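4. Fan reaction to transfers at smaller clubs

4.1 Background

Most work on how supporters respond to transfers deals with large clubs whose players are known outside their own country. Less has been written about clubs where a departing player may be known by sight to a good part of the crowd. Lollton, the club studied in this section, plays in the second tier and draws most of its home support from within a short bus ride of the ground. Its players shop in the same stores as the people who watch them, and several of those we spoke to had been taught at school by a former Lollton goalkeeper.

The case we follow is the sale of the midfielder Vishwakarma to Redetti, a club in the same division. The sale was agreed near the end of the winter window and announced by Redetti first. Lollton confirmed it later the same evening, in a statement of two sentences. Supporters we interviewed brought up the order of these announcements more often than the fee, and several could repeat the Lollton statement word for word.

4.2 Material

Our material comes from two sources. The first is the public message board used by Lollton supporters, from which we took 300 posts made between the announcement and the first meeting of the two clubs in April. Posts that only repeated a news link were left out, as were posts by accounts that had been opened after the announcement. The second source is a set of 20 interviews with season ticket holders, carried out by Sneha Tripathi in person or by phone. Each interview lasted over 20 minutes and followed the same short list of topics, though people were free to wander from it and most did.

Posts were sorted by two readers working apart. Each post was given one main theme: money, loyalty, team needs, the player's own career, or the conduct of the club. Where the readers disagreed, the post was read again by both and settled by discussion. Jokes caused the most trouble. A post wishing the player "a nice long sit down" at Redetti was placed under career by one reader and loyalty by the other, and it ended up under loyalty.

4.3 Results

Conduct of the club was the largest theme, with 66 posts more than the next one, loyalty. Money came up less than we had expected. When it did, the writer usually wanted to know how the fee would be spent and had little to say on whether it was fair. Team needs appeared mainly in the weeks after the sale, when Lollton played a run of matches without a natural replacement in midfield and moved a full back inside to cover.

The tone of the posts changed over time. In the first days, anger was aimed at the player and the board in similar measure. By March, few posts blamed the player at all. Shivam Semwal, who coded the later part of the material, noted that writers had begun to use his first name again, having used only his surname or shirt number since the sale. We did not plan to code for names and can offer this only as an observation.

The interviews gave a milder picture than the board. Older ticket holders often compared the sale with earlier ones and described it as part of how a club like Lollton pays its way. Younger ones were more likely to say they had felt let down, but they also followed the player's matches at Redetti more closely. One man in his twenties said he had watched every one of them and hoped Redetti would lose each time, "with him playing well."

The return match showed both moods at once. There was some booing when the player's name was read out, and applause from the main stand when he was taken off late in the second half. Posts made that night argued over which had been louder.

4.4 Limits of the material

The board is used by a small share of the people who attend matches, and a handful of accounts wrote a large part of what we read. The interviews were arranged through the supporters' group, so people who had stopped going to matches because of the sale are likely to be missing. We also have no matching material from Redetti, where the arrival was met with little comment that we could find. The player himself declined to be interviewed through his agents, Jistia, and we have not tried to guess at his reasons for leaving.

A single transfer cannot show how supporters of smaller clubs behave in general. It does suggest that the way a sale is announced deserves more attention than it has had - the fee and the timing are set with another club, while the wording is left to the seller.
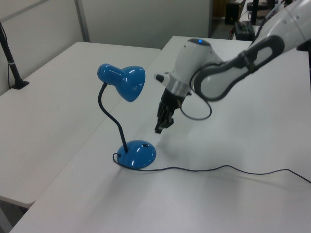 Figure 4. Blue desk lamp and robotic arm at a white table.

5. Comparison with earlier sales

Lollton sold two other first-team players in the five seasons before the Vishwakarma transfer. Both went to clubs in a higher division, and both sales were announced by Lollton and the buying club at the same hour.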